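夏のしたく、ベルトのこと

こんにちは。7月に入って、うちの洗濯かごはすっかり薄いもので埋まるようになりました。長ズボンは1本しか入っていなくて、あとは半ズボン、Tシャツ、また半ズボン(だれがこんなに着替えているのか、たぶん私です)。というわけで今回の暮らし欄は、みなさんからのお便りがなぜか集中した「ベルト」の話を書かせてください。

きっかけは先月号の最後にちょこっと載せた、デニムのたたみ方でした。あそこで私、「ベルトは抜いてからたたみましょう」とさらっと一行で済ませたんですよね。そうしたら、読者のマドゥ・ナウティヤルさんからこんなメールが届きました。

「抜くのはいいんです。問題は翌朝です。通し直すときに必ず一つ、後ろのループを飛ばします。玄関で気づきます。」

わかります!私もやります。しかも飛ばすのはたいてい背中の真ん中のループで、自分では見えないし、手でさわっても布の厚みでよくわからない。気づくのは出先で上着を脱いだときだったりして、もう今さらどうしようもないのです。

それで、はいてから通すのをやめてみることにしました。机の上に置いて、先に通してしまう。これだけのことなのですが、やってみたらずいぶん楽だったので、手順を少しくわしく書きますね。

まず、ショートパンツを後ろ向き、つまりお尻のポケットが上に来るように平らに置きます。前を上にしたくなるところをぐっとこらえてください。飛ばしやすいのは後ろのループなので、そちらを見ながら作業したいのです。ウエストは自分のほうへ、すそは向こうへ。この向きだと手首をひねらずにすみます。

次に、ウエストのところを左右に軽く引っぱって、しわをのばします。力はいりません。洗いざらしのデニムは腰まわりがくしゃっと縮こまっていて、ループが内側に倒れていることがあるので、指で一つずつ起こしてやります。ここを省くと、あとで革の先がループの横をするっと通り過ぎてしまって、「通したつもり」ができあがります。

それからベルトです。片手でウエストを押さえて、もう片方の手でベルトを送る。引っぱるよりも、少し押し込んで、反対側から出てきた先をつまんで引く、そのくり返しがいいみたいです。一気に引くと布ごとついてきて、せっかく平らに置いたものがくしゃくしゃになります。 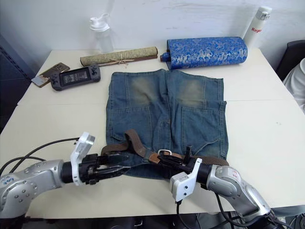

色あせたデニムのショートパンツと、茶色の編みベルト。後ろポケットを上にして。

編みベルトの場合は、もう一つだけ気をつけたいことがあります。編み目がループの縫い目に引っかかるんです。とくにウエストが何度も洗われて毛羽立っているようなデニムだと、途中で急に動かなくなる。そういうとき、私はつい力まかせに引いてしまって、以前お気に入りの一本の編み目を飛び出させてしまいました。いまだにちょっと恨めしい気持ちでしまってあります。

引っかかったら、いったん2センチほど戻す。それから、ベルトの途中に余裕をつくってやる。ループの手前でベルトをふわっと山なりに浮かせておくと、ねじれているかどうかが一目でわかりますし、そこから少しずつ送り込めます。ぴんと張ったままだと、裏返っていても気づかないんですよね。編みベルトは表と裏がよく似ているので、私は先端の革のところを見て確かめるようにしています。

バックルをどこに置くか、という質問もいただきました。ミレイユ・ドロルムさんからで、「ハンガーにかけるときも引き出しに入れるときも、金具が布に当たって跡がつくのが気になる」とのこと。これは私もいろいろ試している途中です。今のところ、引き出しに入れるなら、バックルを留めずにウエストの外側に出しておくのがいちばんましかなと思っています。ポケットの上に重ねると、上に別の服を積んだときにしっかり四角い跡がつきました(白い半ズボンでやってしまい、けっこう落ち込みました)。

ところで、ベルトを通したまましまうこと自体に反対、というお便りもあったんです。ブノワ・シャルパンティエさんは断然「毎回抜く派」で、抜いたベルトは丸めずに、ドアの裏のフックにまっすぐ吊るしているそうです。革が丸まった形のまま癖になるのがいやなのだとか。なるほど、革のベルトならそれもいいなあと思います。場所も取りませんし。

ただ、夏の普段着くらいなら、私は通しっぱなしを推したい!朝の支度が一つ減るのは大きいです。うちで休みの日にはくショートパンツは2本、それぞれに専用のベルトを決めてしまいました。茶色の編みのものは色の落ちたデニムに、紺の布ベルトはベージュのほうに。入れ替えないと決めたら、ベルトを探して部屋をうろうろする時間がなくなりました。もちろん洗うときは抜きます。金具が洗濯機の中でがんがん鳴るのは心臓に悪いですし、革の部分も傷みますから。

色あせたデニムの話も少しだけ。腰のあたりだけ白っぽく抜けてきたものを、もう外にははいていけないかな、と相談してくださった方がいました。私はあれ、好きなんです。新しいうちの固い青より、砂っぽい色がまじってきたころのほうが、茶色のベルトとよく合う気がします。気になる方は、洗うときに裏返して、陰干しにするだけでも色の抜け方がゆるやかになりますよ。すでに抜けてしまったところは、もう味だと思ってつきあうことにしています。

たたみ方は先月と同じで大丈夫です。ベルトを通し終えたら、後ろポケットが外になるように縦に半分に折って、すそからウエストに向かってもう一度。ベルトが入っているぶん腰のところが厚くなるので、引き出しでは厚いほうを互い違いに並べると、きれいに収まります。うちの引き出しは浅めなので、この並べ方にしてからやっと最後まで閉まるようになりました。毎回すそが一枚はさまっていたのは何だったのでしょう。

編集の机に届いているお便りの中から、最後に一つ。ディルク・ヘルヴィヒさんが、「ベルトの穴が足りないときはどうしていますか」と書いてくださいました。編みベルトのうち、編み目のどこにでもピンを刺せる形のものなら、この悩みはほとんどなくなります。ただ、いつも同じ場所に刺していると、そこだけ目が開いてくるので、ときどき一目ずらしてあげてください。穴のあいた革ベルトのほうは、自分であけるとたいてい中心からずれます。私のは見事にずれていて、シャツのすそで隠しています。靴の修理屋さんなどで頼めることもあるので、大事な一本はそちらで聞いてみるのがよさそうです。

来月は帽子のしまい方を取り上げる予定です。つばが波打ってしまった麦わら帽子をどうにかした方、どうにもならなかった方、どちらのお話もお待ちしています。お便りはいつもの宛先へどうぞ。写真つきだと私がとても喜びます。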